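Monday, late afternoon. Dye notebook, indigo again

Vat 2 is awake! I'd pretty much written it off on Friday when the surface went flat and gray, but I left the lid on over the weekend with the old blanket wrapped round it and this morning there was a proper coppery skin and a nice clump of blue foam in the middle. Liquid underneath is yellow-green, a bit more yellow than I like. Smell is fine (well, it's a fructose vat, it smells like a wet barn, but the right wet barn).

What I fed it: 2 spoons of lime, fructose by eye, stirred slow in one direction and let it settle through lunch. Should have weighed the fructose. Anselmo will read this and sigh. Sorry Anselmo.

Dips so far, all on the Aguiar cotton, scoured last week:

First piece, three short dips with ten minutes of air in between. Came out a soft washed-denim sort of blue, pretty even, one pale thumbprint at the corner where I held it. Use the clips!!

Second piece, six dips. Much deeper, but there's a streak down one side, I think from a fold that never opened up under the surface. Going to overdye it and call it a test rag.

Third piece is the Omance linen, 211 grams dry, and I'm really pleased with this one. Linen seems to grab the color so much faster than the cotton does. Haven't rinsed it yet so I'm not allowed to get excited.

The big piece is still waiting. It weighs 1,176 grams dry and I don't think vat 2 can take it in one go without going flat again, so either I split it or I wait until vat 1 is up and run them back to back. Leaning toward waiting. Anselmo Holanda thinks split it, he did that with the Skokgate order and it matched fine, but that was a darker shade and dark hides everything. 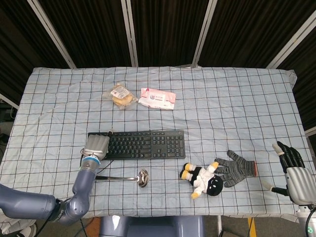 Shade notes for the big piece, while I'm thinking about it. I keep going too dark and then regretting it. The customer asked for "sky" and my idea of sky is apparently about to rain. What I'm after is the pale blue of that checked table cloth, with the thin navy lines sitting on top of it, because the two blues make each other look cleaner. So two quick dips for the ground, maybe just one if the vat's strong, and then the lines would have to be a resist job done backwards, or painted, which I've never gotten crisp. Ask at Grukari if they still stock the fine paste tips.

To do: rinse the linen, vinegar bath, hang out of the sun. Check vat 2 before going home and don't stir it again. Order lime.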